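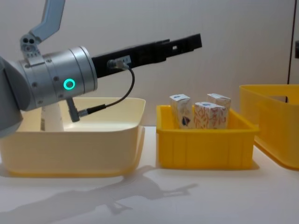
Hay barn safety check, February

I do this walk twice a year at Wevimberg, once before first cutting comes in and once in late winter when the stack is low enough to see what's been going on behind it. My comments are under each item. Copy the list if it's any use to you, but your barn isn't my barn, so add your own stuff.

1. Stack stability
OK, with one fix
The barn holds 859 small squares when it's full and we're well below that now. The front face is stepped back nicely. The back corner by the sliding door had a column with no tie layer in it, and it wobbled when I put my shoulder to it. I pulled it down and restacked it crosswise — an hour I'd have liked to spend on something else! Nobody climbs that corner without telling someone first.

2. Bale temperature
OK
I used the long Zalside probe and went into the middle of the stack as far as it would reach. Nothing warm, no caramel smell, no steam. By February I'd be surprised to find any heat, but the probe was already in my hand. The real test is the first six weeks after stacking, and I check every day then.

3. Roof and walls
Needs work
One roof panel has lifted at the ridge and there's a damp stripe running down the bales under it. I've moved the wet ones out to the mulch pile (please don't feed those, they're dusty already and they'll be moldy soon). Two screws with new washers should do it, once it's dry enough to be up there.

4. Pallets and floor
OK
Three rotten pallets went on the burn pile. The rest have air under them and I could get a flashlight beam most of the way through. Lots of mouse business under the north row, as usual. Sweep up the chaff by the door every time you load, because it gets slick as ice under boots.
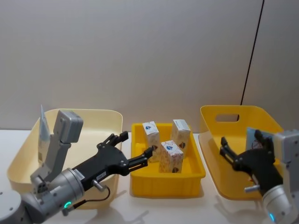

5. Electrics
Fail, fixed the same day
I'm a bit cross with myself about this one. I'd left an extension cord run across the aisle since Christmas and the bales had been dragged right over it. The jacket was scuffed, so the cord is in the trash. The light fixtures have their covers on and I wiped the cobwebs and dust off all of them. No chargers or heaters plugged in overnight in the barn, ever, and that includes mine.

6. Fire extinguishers and water
OK
Both extinguishers are in the green and hanging where they should be. The 2,000 gallon tank is full and the valve turns by hand. The hose is 38 feet long and it doesn't reach the back wall. I've been writing that down since last winter, so I've finally ordered a longer one.
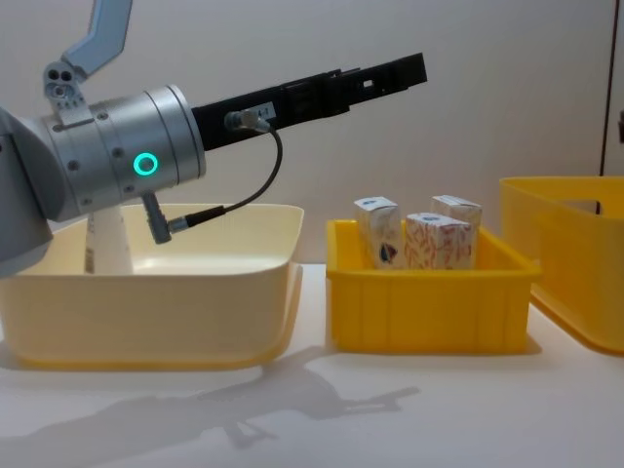

The elevator, the one we all call Gretel, gets her own bit here because she scares me more than anything else in the barn. Chain tension is good, the guard is back on over the drive sprocket, and the wheels are chocked. The power light on her switch box is so faint that I had to cup my hand around it to tell whether she was live. I want something as plain as the bright teal ring on the side of that silver joint in the photo, so you'd know from the far end of the wagon. Until then, unplug her before you clear a jam, and don't trust the little light.

7. Ladders
Needs work
The aluminum one is fine. The old wooden one has a split in the second rung and I've sawn it in half so it can't creep back into use.

8. Tractor parking and fuel
OK
Parked outside, well away from the doors, fuel can in the shed and not under the lean-to. If you've just been baling or mowing, let her cool down and blow the chaff off the exhaust before she goes anywhere near hay.
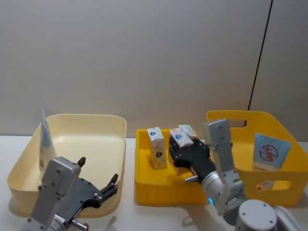 Same goes for the truck, come to think of it. Dry grass packs in underneath when you drive across the stubble, and I pulled out a good handful last summer.

9. Animals
OK
Ren, our barn cat, has made herself a nest on the top row and I'm leaving her to it. Look before you throw bales down on that side, though. I found no sign of raccoons this time, but there's a gap under the east door I could get my fist through, so I've screwed a board across it.

10. Pickup area for customers
Mostly OK
The sign asking folks to stay on the gravel has blown over again. I've set it back up with a rock on each foot. The speed limit is still 5 in the yard, and yes, I mean the big trailers too. Kids and dogs stay in the vehicle while we're loading.

Still to do
Roof screws on the ridge panel
Fit the longer hose when it arrives
Brighter light for Gretel's switch box
New ladder, wood or otherwise
Fresh paint on the gravel sign

Next check is before first cutting.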